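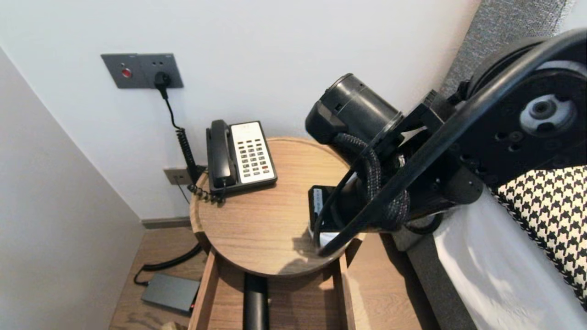 Tirnby furniture bank moving out of Laritz building, needs small pieces before winter

November 2021

The Tirnby furniture bank has to be out of the old Laritz building by the end of the month and it's still taking donations right up to the last week. Small stuff mostly. Nightstands, lamps, end tables, kitchen chairs. No sofas this time, there's no room for them on the truck.

The bank has been in the Laritz building since it opened. Rent was low, roof was bad. The building was sold in June and the new owner wants it empty so work can start on the upstairs apartments. The new place is on Wosano Street, behind the tire shop, ground floor, with a real loading door. Smaller though. 1000 square feet, and a chunk of that is office.

"We've been carrying dressers up a ramp made out of a barn door," said Widad Zoubi, who runs the bank. "I won't miss the ramp."

Zoubi said 108 households have been furnished so far this year, more than in all of last year. Most are families coming out of shelters or motels. Some are people who lost things in the spring flooding along Paisan Creek and are only now getting back into a place of their own. Beds go first. Then tables. Bedside tables are always short, she said, people don't think to give them and everyone asks for one.

Same goes for lamps. A lot of the older rentals in town have one ceiling light per room and thats it.

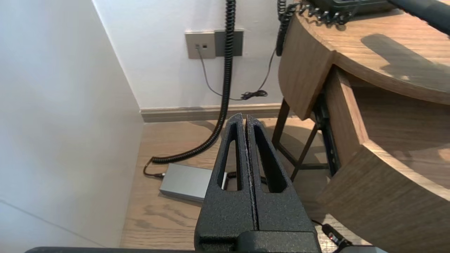

A wooden nightstand near the corner of a room.

The wait list stood at 30 names when the office closed for the weekend. Zoubi wants it cleared before the move so the crew isn't hauling things across town twice. She's hopeful. A motel on the county road is redoing its rooms and has offered headboards and desks, but those have to be picked up and the bank's one truck is in the shop with a bad clutch. If you've got a box truck and a free morning, call.

Odette Chauvin got a kitchen table and two chairs from the bank last year after moving here with her son. She's back now as a driver, two mornings a week in her own van. She said the pickups take longer than the drop-offs.

"People want to tell you about the table," Chauvin said. "Whose it was, who did homework at it. I let them talk. Then I'm late for the next one."

The town council voted at its last meeting to cover the first month's rent at the new location, $628. After that the bank is on its own. There was some back and forth over whether the money should come out of the general fund or the housing line. It's coming out of housing. One resident asked why the bank couldn't use the empty half of the public works garage and was told the garage has no heat and the floor drain backs up.

What they can take: nightstands, end tables, small bookcases, kitchen tables that seat four or fewer, straight chairs, floor and table lamps that work, twin and full bed frames with all the hardware. Tape the screws to the frame in a bag please.

What they can't: mattresses without tags, cribs, anything with a recliner mechanism, big TVs, china cabinets, pianos. Somebody offers a piano every month.

A wobbly leg is okay. Scratches and water rings are okay too, there's a sanding bench in back and it's coming along to Wosano Street. Broken glass tops are not okay. Smoke smell is a no, it doesn't come out of the drawers.

Drop-offs are at the side door of the Laritz building, mornings only, until the move. Don't leave things outside overnight. A whole dining set was ruined that way in October when it rained, and the bank had to pay to have it hauled off. Pickups can be set up by phone or by leaving a note at the library desk. Say what floor you're on and if there's an elevator.

The bank will be closed for one week during the move and reopen at the new address once the shelving is in. Families with an appointment that week will get a call with a new time.

The sign out front stays where it is for now. Zoubi said they haven't found a ladder tall enough too get it down.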